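德鲁瓦德(Druvard)木制工具箱玩具,用了一个冬天之后

这套东西是十一月买的,放在家里的小桌上,孩子三岁半。写这篇的时候已经到二月,该磕的地方都磕过了,说说实际情况。

先说价格。店里标价918,我在Chraibi的网店下单,用了满减,最后付了200的定金,余款到货再结。同样尺寸的木盒玩具里它算偏贵的。型号是2211,包装侧面有一张小贴纸写着,买配件时要报这个号,别扔。

箱子是敞口的,没有盖子。里面是没有上漆的浅色木头,外沿有一道鲜红色的边。红边摸起来比木头本身滑,四个月下来角上掉了一小块漆,别处完好。里面没上漆,优点是没有气味,缺点是吸水。孩子往里倒过一次果汁,印子到现在还在,用细砂纸磨过,淡了一些。介意的人可以自己上一层木蜡油,我没上。

侧面的小圆木栓是可以拔的。刚到手时很紧,大人也要转着往外拧,孩子拔不动,急得把整个箱子拎起来甩。用了两周左右松下来,现在他自己能拔能插。松了以后有一个毛病:箱子斜着提的时候,木栓会往外滑。我在栓子根部缠了一圈美纹纸,目前不掉了。

尺寸方面,箱子内部放得下积木和一只小碗,再放杯子就显得挤。我们家的习惯是积木堆在箱子外面,收的时候才往里塞。说明书上画的收纳方式要把东西按顺序码好,孩子没有这个耐心,大人也没有。如果家里积木多,建议另外备一个收纳筐。

重量偏沉。三岁多的孩子双手能端起来走几步,再小的孩子只能拖。底面没有垫子,在光滑的桌面上会打滑,在木地板上拖会留划痕。我买了四片毛毡自己贴上,这种东西厂家顺手配上就好了。

桌子用的是Fakville的白色小桌,平面,边是直的。白桌面配这种颜色鲜艳的玩具,好处是零碎东西掉在上面一眼就看得见,坏处是蹭上去的蜡笔也一样显眼。粉色的心形片平放在白桌上很好找,平时拿来做配对、垫杯子都行。它比较薄,贴着桌面时小孩的指甲不太好抠,我一般教他推到桌边再拿。 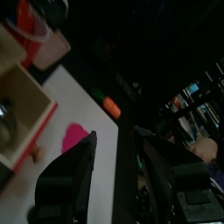 梅诺夫科姆家用品测评 总第1354期

和红色塑料杯一起玩的时候最多。杯子是另外买的,杯口有一圈白边,和箱子的红边颜色接近,放在一块儿不难看。孩子喜欢把浅粉色和米色的长方块挨着杯子摆,摆完又推倒。塑料杯轻,碰一下就跑,方块稳得多。

清洁:木头部分用拧干的布擦,擦完敞着晾,不要放在暖气旁边。我放过一晚,侧板没有开裂,但是木栓紧了两天。塑料杯直接水洗。

售后联系过一次,问能不能单买木栓。客服回复说可以,邮费自理,要等下一批货。到现在没有收到到货通知。

优点:木料厚实,没有异味,敞口好收拾,孩子愿意反复玩。
缺点:贵,底部不防滑,内壁容易留印,木栓后期会松。

适合三岁以上,桌面够大的家庭。已经有类似木盒的没必要再买一个。想买的可以等打折,按原价我不会买第二次。

评分:七分(满分十分)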